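Flukov two-finger gripper: seven weeks of mixing drinks

May 12, 2020

We bought a pair of Flukov parallel grippers to replace the Nitidlow units that came with our arms. The price was $2366 for the pair, with a wrist camera for each included. A pair of replacement Nitidlow grippers would have been $1281, without cameras. I wanted to know if the difference was worth paying for bench work with glass and plastic containers, so both sets went through the same tasks on the same table.

The tasks come from a drinks routine we use for testing. It involves holding a jar, picking up a bar spoon, lifting a glass, pouring into a second glass, and dealing with screw caps. It is a good test for a gripper. The objects are clear, smooth, differently shaped and mostly top-heavy once they are full. A block of foam will forgive a bad grasp and a tumbler won't.

Fitting

The Flukov bolts to our wrist flange with an adapter plate that costs extra. The instructions call for one size of hex key and you will need two. Allow an afternoon for the first one. The second took me less than an hour.

Cabling is the weakest part of the package. The lead is stiff and longer than it needs to be, and there is no clip supplied to hold it to the arm. If you leave it slack it catches on things when the wrist rolls. If you tie it down too tightly it pulls on the connector at full reach. I ended up leaving a generous loop at the elbow and tying it along the forearm. The Nitidlow lead is thinner and much easier to live with.

Software was simpler. The grippers showed up in the Tuston controller as soon as I entered the addresses, and the open and close limits were saved after a restart, something the old ones never managed.

Grip

The fingers are long, with a textured mesh pad on the inner face. On dry glass the pads are very good. I ran 100 lifts with a part-filled tumbler and had no drops with the Flukov and four with the Nitidlow, all four of them slow slides down the finger as the arm slowed. On wet glass the Flukov is still better but the margin is smaller, and I would not trust either one with condensation on the outside.

Force control is adequate. There are fine steps at the low end, which you want for thin plastic cups, and the setting is repeatable from one day to the next. At the top end it will squash a plastic bottle without any complaint from the controller, so set a ceiling before you do anything else.

The length of the fingers cuts both ways. They reach past a bottle's shoulder and get a proper hold on the body, and two arms can share one jar without the wrists colliding. They also sweep a lot of table when they open. Anything standing beside the target needs to be a good hand's width away or it will get nudged.

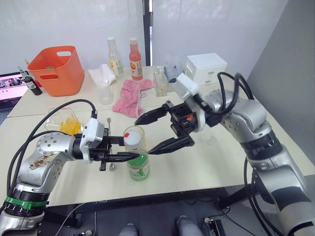

Left gripper on the jar just below the cap, right one open.
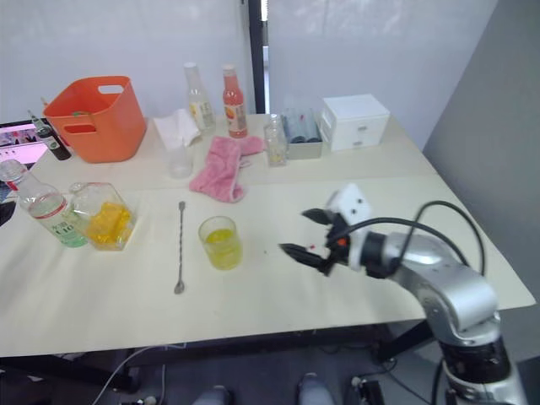
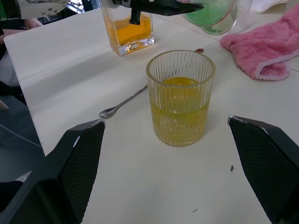

Ribbed glass from a wrist camera. 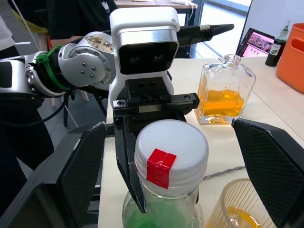
Saeed Moradi wrote in after I posted my first notes and disagreed with me on the pads. He has had the same grippers since September and finds that the mesh fills up with syrup and sugar, and that once it does, the grip on glass drops away faster than it would with plain rubber. He washes his in warm water after every session and keeps a spare set drying. He also thought I had been too generous about screw caps, and that a parallel gripper of any make is the wrong tool for a cap that has been done up by hand.

I have gone back and checked both points. On the pads he is right. After a few days with juice and no cleaning, ours were tacky to touch and the tumbler was harder to release cleanly. A wash with an old toothbrush fixed it. The pads come off with two screws, so this is a small chore, but it should be in the manual and it isn't.

On caps I half agree. A loose cap is fine. One arm holds the bottle, the other turns, lets go, comes back and turns again. A tight cap makes the bottle rotate in the holding fingers before the cap moves. Raising the force helps with a glass bottle and does nothing useful with a soft plastic one.

Cameras

The wrist cameras look straight down the fingers and give a usable view of the grasp right up to contact. Colour is decent. Clear glass is hard for any camera and these are no exception, although a ribbed glass or one with coloured liquid in it is much easier to pick out than a plain empty one. The fingers take up a fair bit of the picture. I would still want an overhead or head-height camera for finding objects in the first place, and to leave the wrist view for the last stretch.

Noise and wear

They are quiet, with a short whine on closing. Our fingers have some scuffing along the edges, all of it cosmetic so far. I haven't needed to adjust anything mechanical.

Support

Our supplier, Dimitriou, replaced one faulty cable in eight days and did not ask for the old one back. Spare pads are in stock. Spare fingers were on backorder when I asked.

If your work is boxes and blocks, buy the Nitidlow and keep the change. For glassware I would pay for the Flukov again, with the adapter plate and a second set of pads on the same order.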